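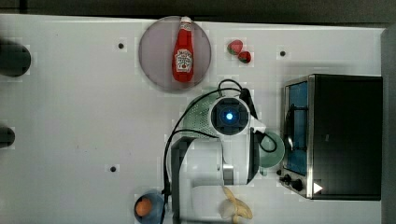
The ketchup has a plate now. I want to get that out early, as it's the main development in my life since the last post, and some of you wrote in about the stain.

For new people: I own a white table. I bought it in September from a place called Gundus, which sells furniture to people who have given up on delivery dates, and I chose white on the theory that it would make the kitchen look bigger. It makes the kitchen look the same size, with evidence in it. Every crumb reports for duty. A drop of tea you wouldn't notice on a normal table sits there like it's waiting for a lawyer. The top also has small round black holes in it, and I have lost more sesame seeds to them than I care to think about.

Ketchup was the worst offender. Ours is the squeeze kind with a white cap, and however well you wipe the cap, there is always a bit of it left that only appears once you've put the bottle down and walked off. You come back, lift the bottle, and you have a ring. Ketchup rings dry fast. I spent a good part of one evening on my last one with a paste of baking soda and the back of a spoon, and what I have now is a faintly pink area that is very clean.

So, the plate. It's a round gray one, the kind of gray that goes slightly purple when it's next to something white, and it's sort of see-through, so you'd think it was glass until you picked it up. It came in a box from Fimisa with a lot of other plates, and it was the one we never used for food. Food looks sad on it. Eggs look like they've had news. The bottle, on the other hand, looks great on it, and I lay it down flat so that whatever comes out of the cap lands on the plate and stays the plate's problem.

Lying it down was my idea and I'll defend it. Standing up, the bottle gets knocked over twice a week on its way to lying down anyway. This just skips the middle part. It also means the ketchup is already most of the way to the cap when you want it, so you don't have to do the thing with your wrist.

The second improvement is the toaster oven. I had the old one on the counter under the cabinet, where it was slowly cooking the cabinet. The new one is a Dosteck, black, and it lives at the right-hand side of the table with its door facing left, toward the rest of us. It cost $106, which I'm told is too much for something that makes toast and too little for something that makes dinner. I've made both in it. The toast was better.

The manual suggests leaving space on all sides, and I'd call that an ambitious document. I gave it what there was. What I did do, for the first time in my life, was wipe the thing down after each use instead of waiting for the smoke to remind me. Cold oven, damp cloth, a tiny bit of dish soap, then a dry cloth. The crumb tray goes over the trash and gets a slap. The whole job takes 3 minutes, and I complained about it for longer than that. 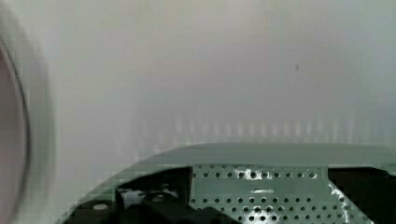

Nandi Le Roux wrote to say that I've got the ketchup question backward, and that the bottle belongs in the fridge door, where it can drip on the other condiments and be among friends. She says hers has been in there for as long as she's had a fridge and has never once needed a plate. She also wants to know what I'm doing with strawberries on the same table as an oven.

Fair. On the fridge, I accept that she's right in principle. My fridge door has a shelf held up by a jar of pickles, and I'm not adding weight to it. We go through ketchup fast in this house anyway. On the strawberries, I don't have a policy. They come out of the box, they get put down next to the plate, and they're gone before anyone can call it storage. If one of them rolls, it rolls toward the plate, and then I get a strawberry with ketchup on it, which I have now tried so you don't have to. It wants salt.

I did look into a proper solution. There's a rack by Opoku, in bamboo, with a slot for sauces and a slot for napkins and a slot for something the website calls "table life." It's $100, or $200 with the lid. I had it in my cart overnight. In the morning I thought about a bamboo rack with a ketchup ring in every slot, closed the tab, and went and washed the plate.

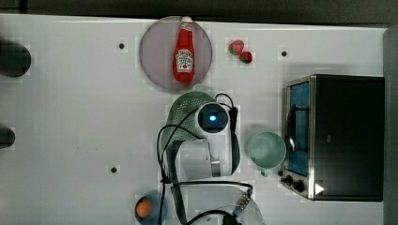

The mug is a separate matter. It's the pale green one, mint I suppose, and it has settled in right beside the oven down by the knobs, which means that anyone turning the oven on has to go around the handle. I've moved it. It comes back. I've suggested a hook, and the hook was received politely. My current position is that it can stay as long as it's never there with anything hot in it while the oven door is being opened, and I've explained this to the household in the voice I usually save for the recycling.

The rest of the routine, for those who like a routine: plate washed every night with the dinner things, bottle wiped at the cap and then wiped again by someone who doesn't trust the first wipe, table done last with a cloth that hasn't met the oven. I used to do the table first. You can guess where the crumbs went.

The pink area is still there. I've been putting the plate over it.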